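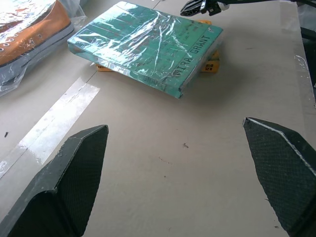 The reply from Pravero came in at 7:40 this morning, and it said the catalog export could not be fixed on their side, that the missing subtitles were a field-length limit, and that I should shorten them before import. Unsigned, as usual.

Checked the limit against the file. The export holds 2,939 records. Of these, 2,432 went into Pirkix without a warning. The remainder failed on three fields: subtitle, series number, and place of publication. The subtitle failures are consistent with what Pravero wrote. The series failures are a separate fault. Where a volume number has a decimal or a letter in it, the importer reads the whole field as a date and rejects it.

Wrote a short script to split the series field at the last space. Ran it twice on a copy. First pass left a trailing comma on every row. Second pass clean.

Place of publication is my own doing. In February I typed the cities in by hand and used two different dashes between city and state. Replaced both with a comma.

Shelving: novels by author surname, then by series order, then by year. Omnibus volumes file at the position of the first book they contain. I went back and forth on pen names and have settled on the name printed on the spine, with a cross-reference in the notes field. The old Faltano shelves take 5 boards per bay at the present spacing. Trade paperbacks fit. Oversize does not, and goes flat on the bottom board.

Pešek box still not entered. Most of it has no ISBN, so each title needs a manual record. Estimate about four minutes apiece.

Backup made at 11:15 p.m., second copy on the external drive. Tomorrow: rerun the rejects, then order spine labels in the narrow size.

Older entry | Newer entry | Archive | Contact

This site uses cookies to remember your settings. Accept | Decline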